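5.3 Running the two-arm clearing trials

This section covers scene layout, demonstration capture and scored rollouts for the Nekiden two-arm method. Complete the arm homing and gripper calibration in 5.1 and 5.2 first. Operators who only replay stored episodes can go straight to 5.4.

The method trains one policy for both arms. Earlier releases trained a policy for each arm and passed a hand-off signal between them. Datasets recorded under the old scheme will load, but the hand-off channel is ignored and the resulting policy tends to leave one arm parked. Do not mix old and new episodes in one training set.

5.3.1 Laying out the scene

1. Put both arms in the HOLD state and wait for the status line to read HOLD / HOLD.

2. Place the raised stand near the middle of the worktop, between the two grippers. All four feet must sit flat.

3. Place the collapsible bowl on the stand, fully opened. A partly opened bowl changes the rim height, and the rim height is used when scoring.

4. Set the loose items out on the worktop around the stand. Use the layout card for the episode number. The card gives the order of items and their rough heading, and small errors in position are wanted.

5. Mix shapes. Each layout should include round items, long items and at least one low, flat item. Flat items account for most failed grasps, and leaving them out makes the success rate look better than it is.

6. Clear your hands from the worktop and press SCENE READY.

Note: Do not tape or pin any item. The policy learns contact behaviour from items that shift when touched, and a fixed item teaches it to pull too hard.

Note: The stand is part of the scene and is not fastened down. If an arm bumps it during a demonstration, keep the episode as long as the bowl is still on top.

CAUTION: Keep the space between the grippers clear whenever the status line shows anything other than HOLD. The arms do not sense people. The stop button must be within reach of the operator at all times.
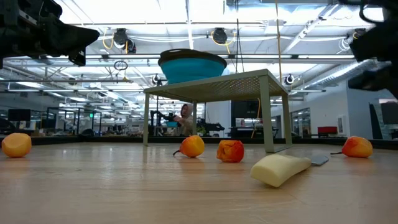
Overhead lighting should be left at its normal setting for the whole session. Soft streaks of reflected light on the worktop are acceptable and need no correction. Switching a bank of lights off partway through is a different matter: the Schwerdtfeger normalizer computes its values from the first episode in a session and applies them to all the others. If the lighting has to change, close the session and open a new one.

People working at other stations in the background do not need to move. Background motion was present in the training data and masking it made no measurable difference in the April comparison.

5.3.2 Recording demonstrations

1. Open a session in Idine and select TWO-ARM / CLEAR.

2. Enter the layout card number. The session will not start without it.

3. Release HOLD on both arms together. Releasing one at a time writes a stretch of one-arm motion at the head of the episode, and this has to be trimmed by hand.

4. Move the items into the bowl one after another. Either arm may take any item. Cross over the stand only when the other arm is drawn back.

5. When the last item is placed, return both arms to the start pose and press END.

6. Mark the episode KEEP or DISCARD. Discard an episode only for a fault in the equipment or a stop. Fumbled grasps that are recovered should be kept.

Record 200 episodes for a full training set. A reduced set of 100 is enough to confirm that the pipeline runs, but results from it should not be reported.

Note: If the bowl cannot hold the full layout without items rolling off the rim, the card is wrong for the bowl. Record the card number in the session notes and go on to the next one.

5.3.3 Training

1. Export the session to Drirard format. Check that the episode count matches the number marked KEEP.

2. Set the action horizon to 4 steps. Longer horizons give smoother motion but respond late when an item rolls.

3. Start training with the default schedule. Checkpoints are written every 600 updates.

4. Use the last checkpoint for scoring. Choosing the best of several on the scored layouts is not permitted, as it uses the test layouts for selection.

5.3.4 Scored rollouts

Lay out the scene as in 5.3.1, using cards from the held-out pack. Run the policy with the operator standing clear. Do not reset a dropped item during a rollout.

An item scores as placed when it is inside the rim and both grippers have let go of it. An item resting on the rim does not score. If the bowl is knocked from the stand, end the rollout and score every item as missed, including those already placed.

Report the item placement rate and the full-clear rate separately. The two can move in opposite directions. In our own trials the shared policy gave a higher full-clear rate than the paired policies, with most of the gain on layouts where items lay close to the centre line. Placement of flat items did not improve. The likely cause is the approach angle of the fingers, and changing the policy is not expected to help.

Fault: one arm stays at the start pose through a whole rollout.
Check for episodes from the old hand-off scheme in the export. Remove them and retrain.

Fault: both arms stop short of the same item.
Confirm that the start pose matches the one stored with the session. If it does, repeat 5.2.

Section last revised November 2022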